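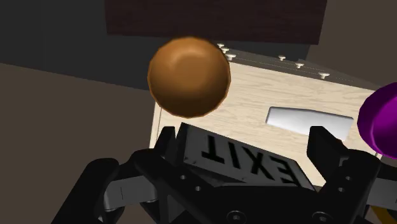

Prikix opens to everyone this September

I've been wanting to write this one for a while! Griltier is opening up Prikix, our tool for teaching a robot arm by remote control, to anybody who wants to try it. Until now it's been in the hands of a small group of labs and one very patient packaging shop. Starting in September you can sign up on our site, download it and drive.

If you've never taught a robot this way, the idea is simple. You hold a controller, the arm in the simulated room follows your hand, and Prikix records the whole run: the path, the speed, when the fingers open and close. Do the task a bunch of times, toss the runs you don't like, and train on the rest. No robot needed at your end, and nothing to break (I have driven a simulated gripper straight into a cabinet more times than I'd like to put in a press release).

What's in the download

You get furnished rooms with everyday clutter in them, and the stuff doesn't come neatly sorted. A sign block that says EXIT might be lying upside down from where your wrist view sits, with a big orange-brown ball right next to it, and you have to work out how to get two fingers around the one without bumping the other. We like that. Tidy rooms make for people who drive well in tidy rooms.

The free version holds up to 100 recorded runs per task, and you can replay any of them at half speed. Deleting a bad run takes 2 clicks. The paid version has no limit on runs and lets 5 people share a project, so one person can drive in the morning and another can pick up the same task after lunch.

Two camera views, please use both

We record a close view down at the fingers and a wider one of the room. New drivers tend to stare at the close view and forget the other, and I get it, the fingers are where the action is. But the wide view is where you find out how high you are. With the arm reaching in over the tabletop and the gripper hanging above and to the right of the wooden bowl, you can plan your way down before you commit to it – and your runs come out a lot smoother. 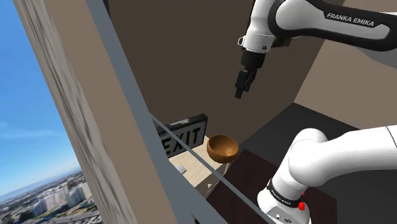 Marent has been driving with us since the first test build and told us the replay has been worth more to them than the recording. Their new people watch their own runs back at half speed, see the spot where they dithered, and do the next one without the pause. They also asked us, pretty firmly, for a better undo button. It's in.

We built the hand controller side with Ragnarsson, and their support desk will be answering questions about pairing and lag. Anything to do with rooms, objects or recordings comes to us at Griltier.

We're holding an open driving session online on the first Friday after launch. Sign-up is on the Prikix page, and so are the press pictures and the full list of supported controllers.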